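Stop Decanting Your Pasta

I have owned matching jars twice in my life, and both times I ended up with 2 inches of mystery penne and no idea how long to boil it. So I'm making a case for the box!

My friend Yetunde Babalola swears by her jars. Her kitchen in Balport looks lovely, I'll give her that, but she keeps a notebook of cooking times in the drawer. A notebook! The box already has all of that printed on it, plus the weight, and when it's empty you flatten it and you're done - no washing, no labels curling off.

Boxes also stack. Stand them on their narrow side and you can fit a surprising number on one shelf. My own rule is to put everything from the shop out on the table first, still in its packaging, and only then decide where it goes. A 500g box of Barilla is a good size to plan a shelf by.
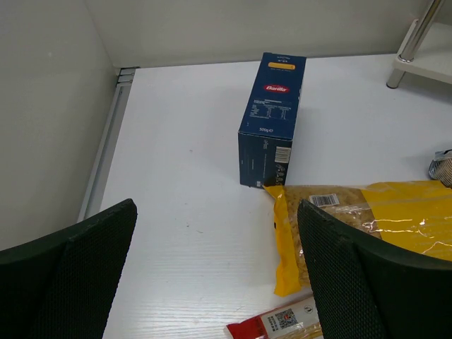
What I'd still put in a jar

Rice, once the bag is open. Flour, always. I lost 900 grams of it to moths one September and I'm still mad.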